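Assunto: Re: [bancada] Alguém já usou o pacote de cozinha da Fleronix?

Oi, pessoal!

Em resposta ao Ryszard Rutkowska, que escreveu no sábado:

> Estamos pensando em assinar o pacote de cozinha simulada da Fleronix
> para treinar tarefas de pegar e colocar. O site promete muita coisa e
> mostra pouca. Alguém da lista já rodou? Vale os 1.402 por ano ou é
> melhor continuar com o Nulleneo e montar as cenas na mão?
> Ryszard

Ryszard, eu uso desde outubro, aqui no laboratório de Pedville, e no geral estou gostando bastante! A instalação foi tranquila (tirando uma briga com o driver de vídeo, culpa minha) e a licença básica roda em cinco máquinas. Vêm uns 50 objetos prontos, e dá para importar os seus, mas aí prepare a paciência: o importador perde a escala se a malha vier em milímetros.

O que me ganhou foi trocar a disposição das coisas sem mexer em código. Ontem à noite deixei uma bancada de mármore com uma panela cinza, uma bandeja azul e uma pera num prato decorado, bem espalhados, para testar a aproximação da garra de dois dedos.
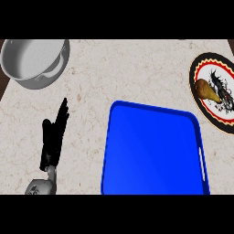

A pera é a minha peça favorita para teste, porque a forma é chatinha: larga numa ponta e estreita na outra, então o ponto de pega faz diferença. Com os cubos do Nulleneo eu achava que a minha política era ótima, coitada...

Agora as reclamações. O suporte demora, a documentação do módulo de contato é fraca e a licença completa pula para 2.095. Eu ficaria na básica. Se você já tem cenas feitas no conversor da Bech, elas abrem direto, só confira o atrito depois.

Se quiser, mando meu arquivo de configuração, é só me escrever fora da lista.

Abraços,
Lia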